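June, open afternoon at Zarngate

Doors at 2. Jytte Kvaran did the welcome, then I ran the cloth demo on the Vundura arm while she took the other half of the group round the Silelon bench.

Setup same as the rehearsal. Pale cover on the table, dark cloth on top, wrist camera feed up on the big screen so people at the back could follow. Left the speed at the rehearsal setting. Run log starts at 137.

Most of the questions were about the wrist view. A man from Kushnir asked how much the picture smears when the arm moves, so I saved a still for him with the fingers over the navy cloth. The pale background holds up, the folds on the left don't.

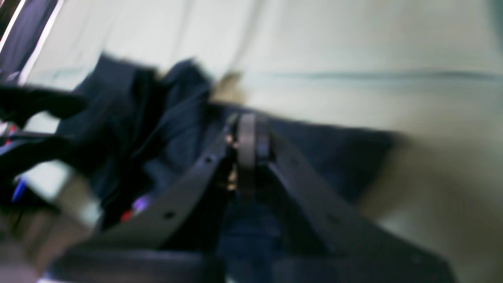 To do before the next visit

Try a shorter exposure on the wrist camera, with the extra lamp on. Note the lamp position this time.

Ask Jytte whether we want a lighter cloth. Dark navy loses its folds on the projector.

Move the rope back a bit, people were leaning in over the controller.

Send Kushnir the still and the finger drawing (sheet 584). He wants the hole spacing on both plates.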